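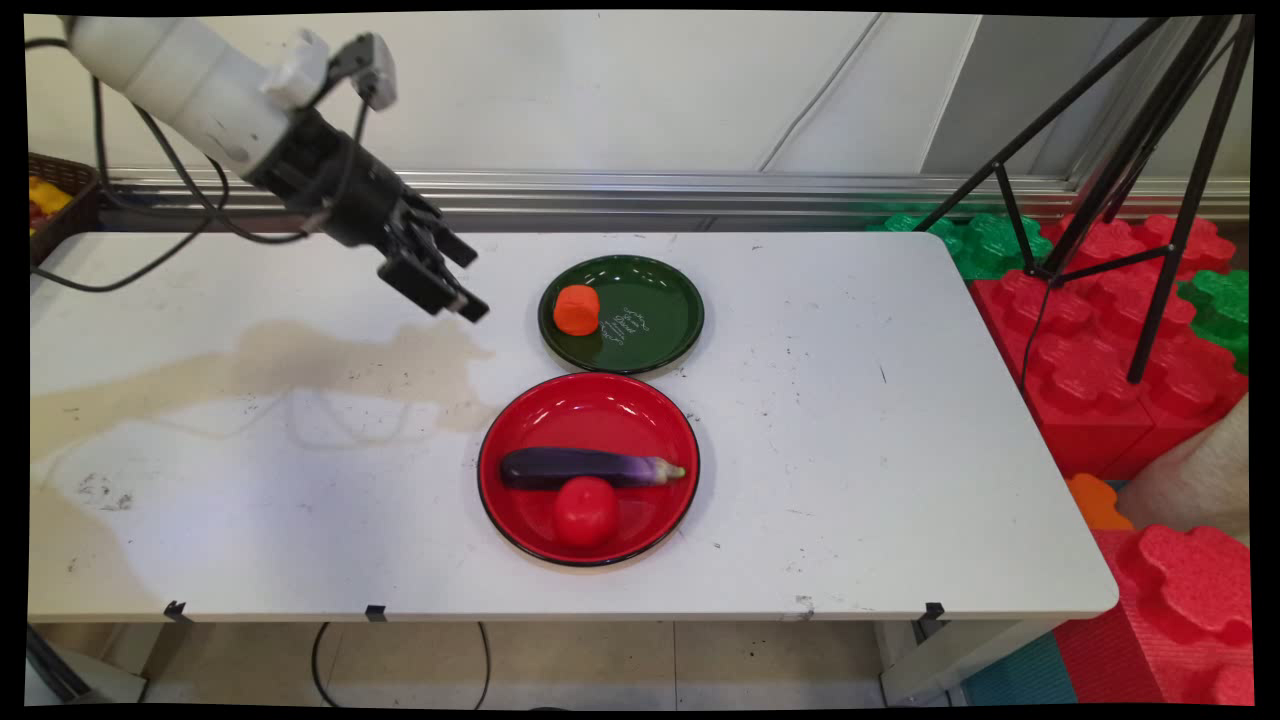
Gripper open beside the green plate; eggplant and tomato on the red plate.

August – Logged by Sawsan Azar
Filed under: Manipulation / Evaluation / Resolved

Summary: The Vernen policy scored lower on the two-plate sorting task than in the previous report. Amarachi Tamuno requested a review before the result was released.

Findings: The policy was trained on 500 demonstrations. Of 308 evaluation trials, 107 were recorded as failures. Review of the Gavel logs showed that the scoring script closed each trial at a fixed step limit, in many cases while the arm was still moving toward the second item. Grasp detection was checked separately and no fault was found.

Action taken: The step limit was raised to 1,000 and the full set of trials was repeated with the same checkpoint. The corrected score agrees with the previous report – no retraining is required.

Outstanding: The old limit remains in the Vindeck configuration. Please do not compare results across the two systems until it has been updated.

Status: Closed. Reopen under the same ticket if the difference returns.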